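Trirkier Student Robotics Programme
Guidance for teams: preparing and recording the kitchen retrieval task

Issued 2023-08-04. Replaces the May edition.

This page sets out how a team should prepare, run and record the kitchen retrieval task in the household section of the programme. It is written for students who have completed the bench exercises and hold a signed safety card. Teams working with the two-armed robot should read it through before booking the Daston kitchen.

Purpose of the task

The robot is required to take a named item of food from a refrigerator or freezer compartment and place it on the worktop. The task tests reaching into a confined space, gripping soft or slippery packaging, and moving an arm out past an open drawer without touching it. Teams may enter under teleoperation in their first term. Entries under autonomous control are accepted from the second term onwards, subject to the approval of Keyvan Amini.

Before the session

1. Book the kitchen through the programme office. A booking covers the room, the adjoining corridor and one supervisor. Teams should not bring guests.

2. Assign three roles: operator, safety lead and recorder. The safety lead holds the stop button throughout and does no other work. Roles may be exchanged between runs but never during one.

3. Charge the robot fully the evening before. Runs made on the charging cable are not accepted for marking.

4. Check every cable on the outside of both arms for slack. A cable that stands out too far will catch on a drawer handle; one that is too tight will pull when the elbow straightens. Cable ties are kept in the Magalhães cabinet by the door.

5. Agree which item is to be retrieved and write it on the run sheet. An item may not be substituted after the run has begun.

Positioning the robot

Drive the robot to its starting place with both arms folded. The base should stand square to the refrigerator and far enough back for the lowest drawer to open fully. Teams commonly set the robot too close, with the result that the drawer meets the base and the run has to be abandoned. Mark the correct place on the floor with paper tape and remove the tape at the end of the day.

For practice runs the supervisor may open the drawer by hand. For marked runs the robot must open it. In either case the drawer should be drawn out to the end of its rails before an arm is lowered into it, as a partly opened drawer may roll while the hand is inside.

Reaching and gripping

Raise the working arm above the height of the drawer wall before moving it forward. Lower the hand slowly, keeping the fingers half closed, and bring it down beside the item. The other arm should be kept clear of the drawer and of the cupboard fronts. It need not be folded away, but the operator must know where it is at all times, and the safety lead should call out if it drifts towards the furniture.
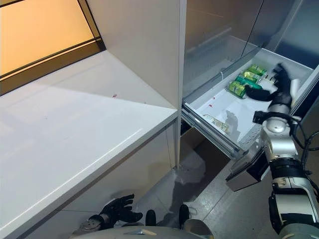 Close the fingers in two stages. The first should bring them into light contact; the second applies the grip. Allow a short pause between the two so that the operator can judge whether the fingers have caught a neighbouring item. If they have, open the hand, lift it clear and begin the approach again. Dragging one package out from under another is recorded as a fault even when the correct item reaches the worktop.

The grip limit for packaged food is set at 2,000 on the hand controller. The controller will accept values up to 3,000, but these are reserved for the rigid test blocks and must not be used on food. Teams using the Pistent glove should set its response to 100 before connecting and should confirm the value on the screen.

Lifting and placing

Lift straight up until the lowest part of the item is above the drawer wall. Only then may the arm turn towards the worktop. The item should be set down flat, away from the rounded front edge, and the fingers opened fully before the arm is withdrawn. An item that falls after release counts as dropped.

The drawer must be closed at the end of each run, by the robot or by the supervisor. No drawer may be left open between runs while the team discusses its results. Food should be returned to its place during any break, and packages that have split must be handed to the supervisor and entered in the room book.

Recording the run

The recorder starts the log before the robot leaves its starting place and stops it once both arms are still. Each entry should give the following:

- team name and run number
- operator and safety lead
- control method
- item named on the run sheet
- faults called, with the time of each
- result

Comments should be brief and confined to what was observed. "Second finger slipped on wrapper" is useful to a marker. "Bad grip" is not. Runs that end in failure must be kept and submitted with the others. Markers look for evidence that a team has learned from its faults, and a log from which they have been removed will be returned unmarked.

Stopping a run

Any person in the room may call a stop. On hearing the call, the safety lead presses the button at once and the operator takes both hands away from the controls. The arm will hold its position when the button is pressed. Do not attempt to pull the hand out of a drawer by force. Wait for the supervisor, who will release the wrist and guide the arm upwards.

After a stop, the run is entered as incomplete and may be repeated once in the same session.

Submitting work

Logs and run sheets should be sent to Nimal Talukder by noon on the Monday following the session. Late work is accepted only by prior agreement. Each team must also submit a written account of no more than 2,000 words, stating how the approach was planned, what was changed between runs, and which member was responsible for each change.

Questions about bookings should be addressed to the programme office. Questions about the hand controller or the glove should be raised with the supervisor on duty before the session begins.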